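Shop / Data capture hardware / Glove and gripper kits

Flidero Portable Capture Kit

Tags: budgeting, capture kits, outdoor use

The Flidero kit is for teams who need to record people handling objects and don't want to pay for a fixed cell. It comes in two versions, a sensor glove with a marker card and a hand-held gripper tool with its own camera. Either one will run on an ordinary table, indoors or out. Most buyers start with a single kit and add a second once they know how many hours a week they will record.

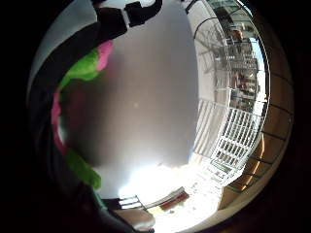 Gripper tool camera, outdoors in strong sun.

What it costs

The glove kit is £1346 excluding VAT. That covers one right-hand glove, the cable, the marker card and the shoulder strap. A left-hand glove is ordered separately. Spare marker cards are £5 each. The gripper tool is priced on request, as the fingers are made to suit the job.

Hire is £151 a day from our Unard depot, with a minimum of two days. Hire charges are taken off the price if you buy within the same quarter.

Choosing a table and a site

Allow for a table big enough that the operator can reach out with a straight arm and still have objects on either side. Metal tops are hard-wearing and easy to wipe down, but they throw light back at the cameras.
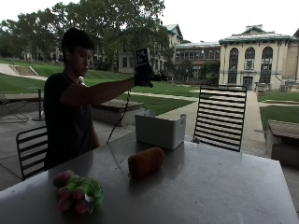 If you plan to work under cover with open sides, budget for a fixed camera on a heavy stand as well. Light stands move in a breeze and the marker position will drift with them. We stock the Castillo stand for this. The operator can stand or sit, so ordinary garden chairs will do.

Objects and bins

Set aside a small sum for things to pick up. Soft toys, foam shapes and an open plastic bin are enough for a first sorting task, and none of them need to be new.

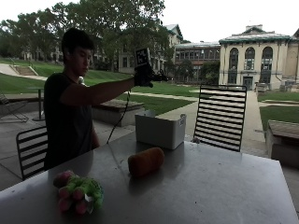 Keep the same set for the whole run — swapping a toy halfway through means labelling it again. For larger projects, Jeko supplies matched object sets in boxes of 20.

Shiny objects

Polished metal is harder work than cloth or matt plastic. It picks up buildings, windows and sky, and the software may need extra passes to find its edges.

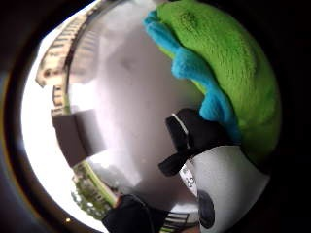

Add a day to your plan if more than a handful of your items are reflective. The standard licence includes the extra processing, so there is no charge beyond staff time.

Lead time

Glove kits ship from stock. Gripper tools take five weeks from receipt of order, longer in August.

Contact sales | Delivery and returns | © Flidero | Back to top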